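We use cookies to improve your visit. By continuing to browse you accept our cookie policy. Accept | Manage

Pad wear limits for hand-held grippers – what's your rule?

seamripper40
We're writing the good-practice sheet for garment folding at the Kurnumdale site and I'm stuck on finger pads. The Clesance draft says "replace when worn." Thanks, Clesance. Does anyone have a number?

draftdodger
Llanos used to swap every 14 shifts, whatever the pads looked like. Easy to audit, hard on the budget. We threw out a lot of perfectly good rubber in the name of consistency.

seamripper40
I don't love a calendar rule. Fleece and denim don't eat pads at the same speed.

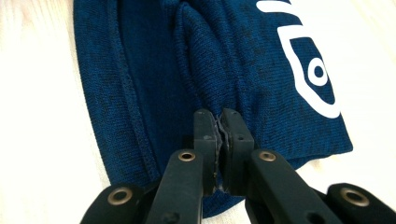
My proposal is a visual check at the start of each session, with 2 people signing off on any set that's borderline. Borderline needs a definition, so I'd go with edge damage. The grey pads pinching that blue knit are frayed at the edges, with small bits chipped out, and under my wording they'd be flagged before anyone picked up another shirt. Under the Clesance wording you could argue until April.

pinchpoint_3
Disagree. Edges go first on every pad ever made. If it still holds the fold, it's fine. Test the grip, write down the result, move on.

draftdodger
"It still holds" is how we ended up with 40 demos where the grip slowly got worse and the fold got sloppier to match. The model learned sloppy beautifully.

pinchpoint_3
So test more often. A chipped corner tells you the pad is old. I already knew it was old, I was there.

seamripper40
Fine – both, then. Look at the edges, and if there's a chip, do a pull test on knit before the session. Fail once, swap both pads, never just one.

pinchpoint_3
Both pads I can live with. Put in where on the garment to pinch, too. Our folks treat a printed graphic like a bullseye.

seamripper40
Section 3. Plain fabric where possible, off the print, off the seam. Droranel wants it in bold, so it'll be in bold.

Comments

mopbucket: We have a pad log. The last entry says "pads ok??" with two question marks. I'd call that a standard.

lefty_loosey: Will the sheet cover pivot wear, or is that another six months of meetings?

seamripper40: Another sheet. Bring snacks.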